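Workshop tips: setting up a bench for recording arm demonstrations

Posted in Workshop
14 shares | 6 comments

Most of the trouble in a set of recorded demonstrations starts at the bench, before anyone touches the leader handles. The notes below come from the two-arm station at Sovthorpe, where the Pluvia tableware set was recorded. It came to 425 accepted episodes of cup and saucer work. They apply to any small tabletop rig with a fixed overhead view.

Fix the bases first. Clamp both arms, then scribe a pencil line along the edge of each base plate. Check the lines at the start of every session. A base that has crept a few millimeters won't bother the operator, who corrects by eye, but the joint readings and the video will no longer agree with the earlier episodes. Retighten clamps cold, with the arms powered down and resting.

Route cables with the arms at full reach. Move each joint to its limits by hand and watch where the cable pulls. Leave a loop at the base and a smaller one at each joint, and strap the cable to the link between them. Hook-and-loop straps are better than zip ties here. They can be reset without cutters and have no sharp tails.

Set the lighting and leave it. Close the blinds, even on a gray day. A lamp directly above the gripper throws a hard shadow on the tabletop that moves with the arm. Some shadow is harmless and probably useful, provided it is there at run time too. What causes problems is a shadow present in the morning episodes and gone by 4 p.m. Use a matte tabletop, and wipe it with a barely damp cloth. Polish leaves streaks that show up under the overhead camera.

Choose the objects for the fingers you have. A thin china rim is hard on bare metal fingertips and the other way around. Rubber tape on the inside faces helps. Replace it on both fingers together so the closing width stays equal. Keep three spares of each cup, from the same box.
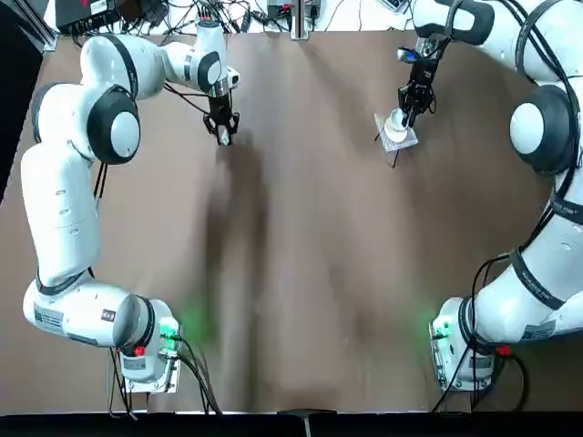

For rim grasps, come down from above and stop before closing. A short pause, half a second or so, gives a clear boundary between approach and grasp when the episodes are segmented. Operators who close on the way down get the cup just as often, but their recordings are harder to label and the fingers tend to drag the saucer. Noeline Rakena, who trained most of the operators on this station, has them practice the pause with the recorder off until it stops feeling slow.

Decide what the second arm does while it waits. Pick one parked pose, write down the joint values, and return to it before every episode. An idle arm left wherever the last operator dropped it adds variation that has nothing to do with the task. It may also block the camera.

Vary the start positions on purpose. Left alone, people put the cup back in the same spot. We used a printed list of positions and angles, worked through in order, with the saucer turned as well as moved. Tape marks on the table are convenient, but the model can see them. Use a cardboard template and lift it off before recording.

Keep the failures, in their own folder. A missed grasp followed by a clean recovery is worth having. A missed grasp followed by the operator reaching in with a hand is not, and should be deleted on the spot. Jarrah Fairweather's rule was one letter at the end of the file name: g for good, r for recovered, x for discard. It held up better than the spreadsheet that came before it.

Stop after 30 episodes and change operators. Paths get shorter and sloppier past that point. Play back the first and last episode of each block side by side at double speed. If they look like different tasks, redo the block.

Check the clocks. Video and joint data drift apart over a long session. Tap a fingertip once on the table at the start of each block and compare the contact in both streams. An offset of more than 3 frames means restarting the recorder.

6 comments

Thabiso Swanepoel: What tape on the fingers? Ours leaves black marks on white glaze.

Chantal Simard: Self-fusing silicone, gray. The black rubber kind marks everything.

Nikau Tapsell: We parked the idle arm in two different poses across one set by mistake. Had to split it and train on the larger half.

Show 3 more comments

Share this page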